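Takeout drink packing

Takeout drink packing is the everyday work of getting cups of coffee, tea, juice and other drinks ready to leave a café counter, along with the lids, holders, carriers and paper bags that go with them. It is a small job, usually finished in less time than it takes to make the drink, and most customers give it little thought until a bag tips over on the car seat. Still, a good deal of habit and care has grown up over the years, and anyone who has worked a busy morning shift will have firm opinions on how it ought to be done.

Overview

A packed order usually starts with the cup itself, closed with a lid, and ends with a bag that can be carried by its handles. In between there may be a sleeve or holder around the cup, a carrier that keeps two or more cups apart, and a few extras such as napkins, straws, stirrers and packets of sugar. Not every shop uses all of these. A single hot coffee often goes out with nothing more than a lid and a sleeve, while an order for an office meeting may fill several carriers and need a second pair of hands at the door.

Lids

The plastic lid is the smallest part of the order and probably the one that causes the most trouble. Flat lids with a raised rim and a drinking hole are common on hot drinks — domed lids are more often seen on iced drinks and anything with whipped cream. Lids come in stacks and like to cling together, so counter staff get used to twisting the top one slightly before lifting it away. The usual advice is to press down on one side first and then work around the rim with the thumb, feeling for the little click, and to turn the drinking hole away from the seam of a paper cup, where drips tend to find their way out.

Black and white are the colors seen most often. Some cafés keep one color for each size, and others use color to tell decaf from regular, a custom that works nicely until one of the stacks runs out.

Holders and sleeves

A sleeve is a simple band of cardboard slipped around a hot cup to protect the fingers. A cup holder is a somewhat sturdier thing, generally round and open at the top, and may be made of plastic, fabric, silicone or metal. Many people own one and bring it along from home, and bright colors are popular, partly for the pleasure of it and partly so that it can be found again on a crowded office shelf. On the counter, an open holder also makes a handy place to stand straws and stirrers between orders.

Carriers

The molded-pulp carrier is made by forming wet paper fiber over a mesh shape and drying it, in much the same way as an egg carton. The result is light, a little rough to the touch, and usually gray or tan, depending on the paper that went into it. Two-cup and four-cup sizes are the ones most shops keep. The sockets have small flaps or ribs that give way a little as the cup goes in, which lets one carrier hold cups of different widths.

Pulp carriers store well because they nest. The supplier Flestuten packs its two-cup model in cartons of 700, and a full carton will sit quite happily under a counter. They should be kept dry, as damp pulp grows soft and may sag when it is picked up by one end.

Bags

Paper bags for drinks have a flat, wide bottom and are often printed with a shop's own pattern, a seasonal design or cartoon characters. Handles may be flat paper strips, twisted paper or thin cord. Cord handles are pleasant to hold but have a way of falling inward across the opening just when something needs to go in, and so the handles are folded outward before packing begins. The bag is opened fully and stood upright, with its bottom pushed flat from the inside.

The carrier should be lowered level and let go only when it rests on the bottom. If the carrier is close to the width of the bag, it helps to turn it a touch so that one corner enters first. Napkins are slid down the side, and anything heavy, such as a boxed sandwich, goes underneath or in a bag of its own.

Order of work

Customs differ from shop to shop. At Cardoso, a small chain of coffee counters, new staff learn to set out the bag and carrier before the first drink is poured, and they practice with empty cups for up to 17 minutes at the start of a shift during their first week. The Todach tea rooms do it the other way around and pack everything at the end, with the order slip read aloud as each cup goes in. Both ways have their loyal defenders. The Flovovness handbook for café staff, a much-thumbed spiral-bound booklet whose latest edition is dated 2018-12-25, sides with the first method for orders of 3 drinks or more and leaves smaller orders to the packer's good sense.

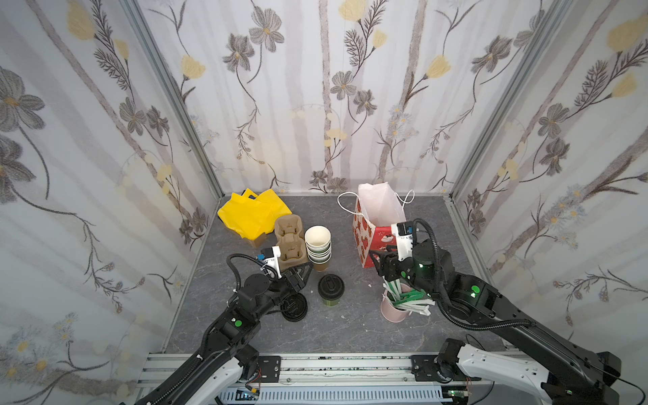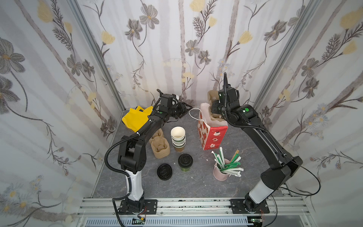 Takeout drink supplies: a black cup lid and pink cup holder (first picture), and a tan pulp carrier with a red-and-white paper bag (second picture).

Reuse and disposal

Clean, dry pulp carriers can be used again several times, and some cafés are glad to take them back at the counter. Once stained or torn they may be composted where local rules allow. Paper bags with cord handles are best kept for another errand, and the cord can be pulled out before the bag goes into paper recycling. Plastic lids are accepted in some places and refused in others, so it is worth checking with the local service.

See also

Coffee cup sleeve
Egg carton
Molded pulp
Paper bag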